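Leonie Hellwig
Bedding notes, October. Thread on getting a printed duvet to lie flat and stay flat on a large bed. Mostly corners and drying.

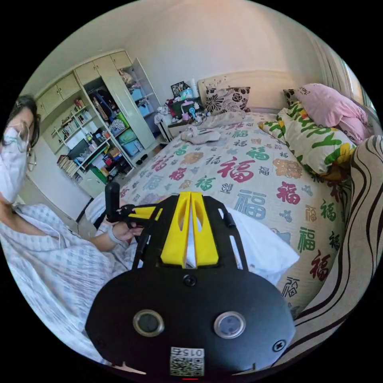

The 福 duvet on the big bed. Cream ground; characters in red, teal, green, orange and pale blue.

2/ Construction first. It's a cover plus an insert. Insert is a Promance, all-season, synthetic fill, box stitched. Cover closes with a zipper along the foot end. Loop ties inside at the corners.

3/ The factory ties are thin satin ribbon. They slip. A satin ribbon tied around a satin loop has almost no friction and the knot works loose within a few nights.

4/ Replaced them with flat cotton twill tape, cut to 18 inches per tie, folded in half and sewn to the seam allowance at the fold. Gives two 9 inch tails. Sew through the allowance only. If the stitches go through the face you'll see a pucker from across the room.

5/ Double bow, not a square knot. You want to be able to get it out on laundry day without a crochet hook.

6/ I tried Endus clips before the tape. They hold fine. You can also feel them through the cover with your feet, and one opened in the washer. They're in a drawer now.

7/ Print. 福 means good fortune. The characters come in varying sizes, and between them there are small motifs: cartoon cats, patterned medallions. The big red and teal ones are the ones your eye goes to.

8/ Practical consequence: a large motif gives you a reference for alignment. On a plain duvet a twist in the insert is hard to spot. On this one I pick a big red character, check that its strokes run parallel to the side of the mattress, and adjust from there.

9/ Small motifs are no use for this. Too much going on, and a cat looks about the same at five degrees off.

10/ Someone asked whether hanging 福 upside down is a mistake. On a door it's often done on purpose, because "upside down" and "arrived" sound alike in Mandarin. On a bed, I orient for whoever is standing at the foot. Your call.

11/ Loading the insert. I use the roll method:
Cover inside out, flat on the bed, opening at the foot.
Insert on top, corners tied.
Roll from the head down to the foot, tight.
Turn the open end of the cover around the roll.
Unroll toward the head. Zip.

12/ The roll has to be tight and even. If one end is fatter than the other, the insert comes out skewed and you'll be shaking it for ten minutes, which defeats the point.

13/ With a second person, skip the roll. Each takes a head corner through the fabric, lift, let it drop. Done in two minutes. The roll is for when you're alone.

14/ Washing. Cold, gentle cycle, zipper closed, inside out. Liquid detergent, I use Plimemis unscented. Powder left pale specks in the folds of the last cover I had and they took a second rinse to get out.

15/ No bleach, oxygen or otherwise, on the printed face. Cream ground will tempt you. Spot treat with a little diluted detergent and a white cloth, blot, leave it, blot again.

16/ Test for bleeding before the first wash: damp white cloth held on a red area for a minute under a mug. Red is the color I'd worry about. Mine passed. If yours leaves pink on the cloth, wash it by itself until it stops.

17/ Drying. Cover goes in on low for 60 minutes, then over a rack. Pull it out halfway and untangle it. A big cover will wrap into a ball with a wet center and the dryer's sensor will read the outside and quit early.

18/ Insert is a separate load and needs a big drum. I take it to the Yousafzai laundromat. At home it compresses against the door and the middle never gets rinsed.

19/ Insert weight at purchase isn't on the tag. I weigh mine before washing and again after drying. Same number means it's dry. Heavier means there's water in the fill, back in it goes. Luggage scale works.

20/ Ironing: no. Take it off the rack slightly damp, put it on the bed, pull the seams by hand along their length. The remaining creases drop out overnight. The fold lines from the packaging took two washes.

21/ Pilling. Some on the old cover near the head end, where stubble and hand cream live. A fabric shaver takes it down, but keep the head flat and moving. On a print you're also removing color if you stay in one spot.

22/ Thread count, as several people asked: package says nothing, so I can't tell you. I would not pay extra for a listing that claims 3,000. Numbers like that usually come from counting the plies in each yarn.

23/ Correction to 4/: I wrote 9 inch tails. Slightly less once you've turned the ends under to stop fraying. Cut at 20 if your loops are deep.

24/ Re: storage. Clean, fully dry, cotton pillowcase, shelf. Not the vacuum bag. Synthetic fill recovers from compression up to a point and then it has a permanent thin strip down the middle.

25/ For the person who asked about sheets: plain. A second pattern next to this one is more than I want to look at in the morning.

26/ Twill tape is the half inch width, unbleached, prewashed. The three-quarter inch is stiffer and makes a bulky bow. Will post the corner stitching separately when I redo the guest room set.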